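Countertop Fever
My year of thinking about nothing but kitchens

December 9, 2021

I never planned to become a person with opinions about countertops. Then my sister-in-law, Nerys Phillips, redid her kitchen in March, and I went over for coffee, and I put my elbows on her new counter and that was that. I wanted one. I wanted it so badly I drove home and glared at my own (brown tile, grout the color of old tea).

So I started collecting samples. The woman at Misberg let me take home as many as I could carry, and I lined them up on the windowsill like paperbacks. Plain white looked like a dentist's office by lunchtime. Black showed every crumb my kids have ever dropped. The one I kept going back to was beige with little speckles in it, the kind my grandmother would have called "sensible."

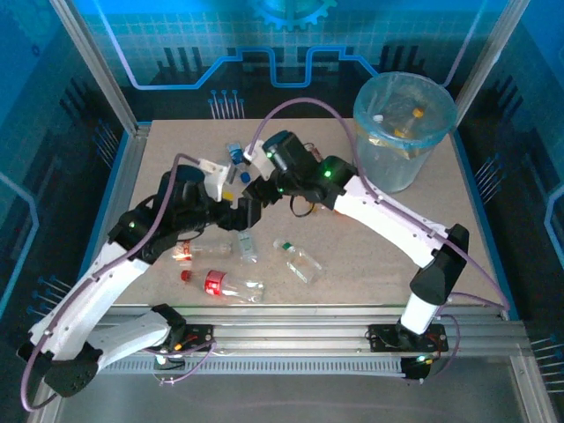 Speckled beige under a pair of white and black arms.

Bleddyn Lewis, who has been fitting kitchens out of Tuvonlow for most of his life, laughed when I told him. He says beige goes away every ten years and then comes right back, and people always act like they've discovered it. He also told me to measure twice and then have somebody else measure, which I ignored, and my first quote came in for a counter 94 inches long. My wall isn't 94 inches long! There's a door in it.

The price was the next surprise. Misberg wanted $798 for the small side piece alone, before the sink cutout. The cutout was another $148. I went home and made friends with the tile again for nearly 2 weeks.

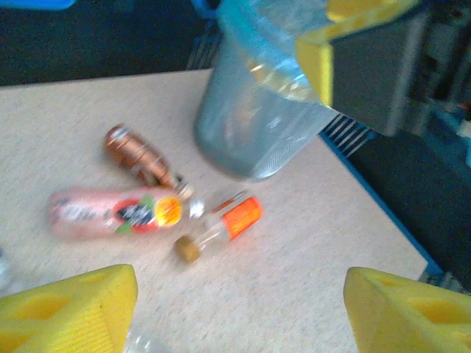
Fine speckles, with a blue edge strip for contrast.

What got me over the hump was a Sunday-dinner kind of mess: beet juice, everywhere, straight into the grout. I scrubbed until my wrists hurt, then called Bleddyn and read him the new measurements (door included this time). He's coming after the holidays. I've already picked the faucet, and don't get me started on drawer pulls.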